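Left arm faulted out again this afternoon, at cycle 328 of the overnight batch I had restarted before lunch. Same signature as the January faults: the elbow reports a following error, the controller drops torque on that joint for a fraction of a second, then the brake catches. In that fraction the arm sags. With nothing in the gripper it is a nuisance. With something in the gripper, and the other arm close by, it is a safety matter, and I have written it up as one.

Noémi Tóth's view on the phone was that the payload setting is wrong. I checked it before touching anything else. The setting matches the gripper. She then suggested the gains, which were changed when we brought the cell over from Sullton. That is possible, but the right arm carries the same gains and has logged no following errors in 2,717 cycles.

Both arms were brought up at low speed and held with the grippers facing each other in front of the shelf, which is the pose where the sag matters most.

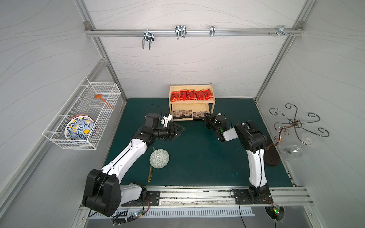 Both arms at the shelf, grippers facing.

Held that pose for 20 minutes. No fault. Ran the left arm through the shelf reach on its own and got the fault on the second pass, with the elbow unfolding. Ran it again with the speed halved and could not reproduce it. So it needs motion, and it needs a certain amount of speed, which to me points at the cable or the connector before it points at the gains. I flexed the cable by hand with the power isolated and the meter on it and saw one dropout, near the connector end. One dropout is not proof. It is more than I had yesterday.

The part I like least is the stop. When the left arm faults, the right arm carries on to the end of its current move. The two controllers were meant to share a stop line. I traced it this afternoon and the input is mapped on the right side but the output on the left was never enabled. The commissioning sheet from Rosenthal has it ticked. Lama Fakhoury signed that sheet on the strength of a test that pressed the red button, and the red button stops both arms because it is wired separately. A fault on one arm was never tested. I should have caught it as well, having read the same sheet.

Enabled the output and forced a fault in software with both arms moving slowly. Both stopped. Repeated it with the roles reversed. Both stopped. Then did the reach to the books, wrist camera on, gripper open and empty, to see if the stop held with the arm extended. It did.

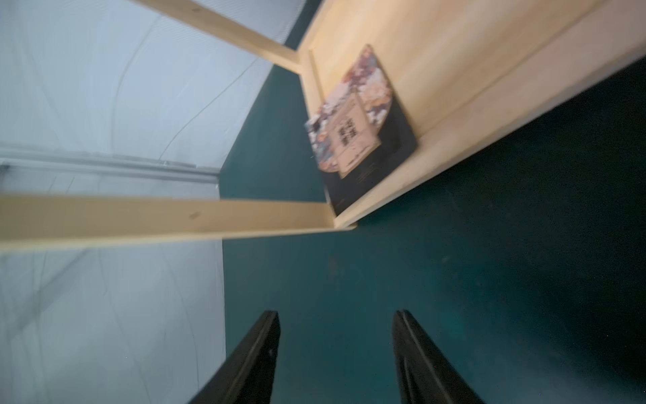
Clommont, February 8, 2026

Lama came in at four and I went through the stop line with her. She wants the commissioning sheet reissued with a separate row for each arm's fault output, and she wants the Hirnska cell checked before anyone runs it tomorrow. I agree with both. She was less keen on my leaving the left arm powered overnight for logging, so it is off, locked and tagged, and the key is in the drawer.

For the morning:

Replace the elbow cable on the left arm, keep the old one and label it.
Rerun the shelf reach at full speed, left arm only, nobody inside the line.
Put the January logs beside today's and see if the faults cluster at one elbow angle.
Ring Noémi about the gains regardless. They should be written down somewhere other than her notebook.

Knocked off at 2 minutes past six.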